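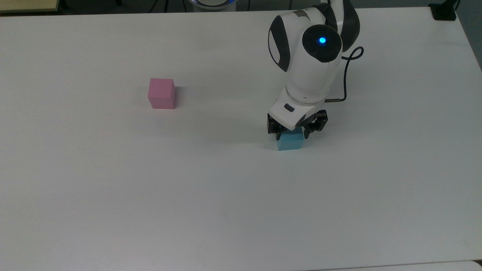 Review: Kavum Demonstration Recording Kit

Prepared by Temitope Babalola and Ketill Bjarnason
Mar 14, 2021

Purpose of the review

The laboratory was asked to assess Kavum as a means of gathering examples for a learning system that handles small blocks. The kit consists of recording software, a labelling tool and a licence for one work cell. The arm, the gripper and the cameras were already in place and are not assessed.

Work carried out

Operators guided the arm through short tasks using coloured cubes on a plain white table. Each attempt was saved as one episode, with the camera views and the joint readings stored together. A total of 3397 episodes was recorded in March, of which 982 were set aside for checking by hand.

Recording

Setup was straightforward. Grethe Toft completed the first installation in 90 minutes, working from the printed guide. Starting and stopping an episode takes a single key, and an operator can discard a poor attempt before it is written to disk. This was the feature our operators valued most.

Camera timing was less satisfactory. In 189 of the checked episodes, one view lagged behind the other by enough to be noticeable at the moment of grasping. The supplier's support desk recommended a change to the buffer settings - this helped, but the setting returns to its default whenever the program is restarted.

Camera views

Kavum accepts several views and lets the reviewer play them side by side. We consider a second view necessary for work of this kind. From the head position, the wrist housing can hide part of a block at the point of interest. The fixed camera gives a clearer sense of the height of the fingers over the table, although there too the gripper covers part of whatever lies beneath it.
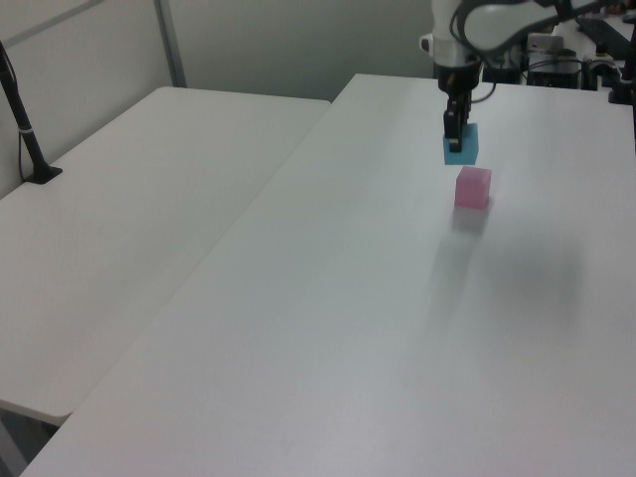

Labelling

The labelling tool is the weakest part of the kit. Colour names must be typed afresh for each episode, and there is no spelling check. Elínborg Thoroddsen found three versions of "light blue" in a single batch. Export to our training format worked without error.

Recommendation

We recommend renewing the licence for recording only. Labelling should remain with our existing tool until the supplier offers a fixed list of terms. Requests for the full episode log may be sent to Ketill Bjarnason.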